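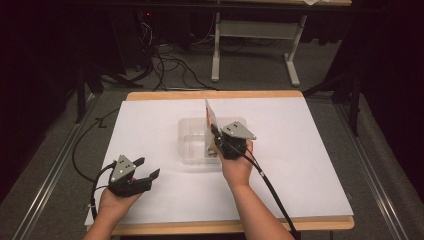
A clear, shallow container placed open side up in the middle of a white work board.

Setting Up a White Board Work Surface for Clear Containers
Ritchie Workroom Guides
Updated 5/31/18

Clear plastic containers and transparent sheets are difficult to see against wood grain. Ritchie Workroom recommends a large white board, laid flat on the table, for all sorting, cleaning and fitting of transparent parts. The instructions below apply to the shared tables at the Skullard and Dirklow sites.

Before you begin
Clear the table completely and wipe the top with a damp cloth. Allow it to dry. Choose a board that covers nearly all of the tabletop but does not hang over any side. A narrow strip of exposed wood along the edges is acceptable.

Placing the board
1. Lower the board onto the table from one long side. Do not drag it across the wood.
2. Press down on each corner. If a corner rocks, lift the board and check for grit underneath.
3. Leave a slightly wider band of wood along the side where you will work.
4. Route any cables over the nearest edge of the table, clear of the container.

Placing the container
Set the container in the middle of the board with the open side up. Turn it so that one short end is within easy reach. Check the corners and any molded ridges for dust, which shows readily over white.

Fitting an upright sheet
1. Hold the sheet upright by its sides. Sheets with a colored edge are easier to follow than plain ones.
2. Bring it to the near end of the container and lower it slowly.
3. Stop when you feel resistance. Do not force the sheet or bend it to fit.
4. Keep hold of the sheet until you have confirmed that it is supported.

Care of the board
Wash the board with mild soap after each session. Scuffs may be treated with Ondetard paste, one part to 10 parts water. Do not use scouring pads. Store the board on its long edge, away from radiators.

Replacement boards may be requested from the Dirklow stockroom. Quote item 144 and state the length of the table.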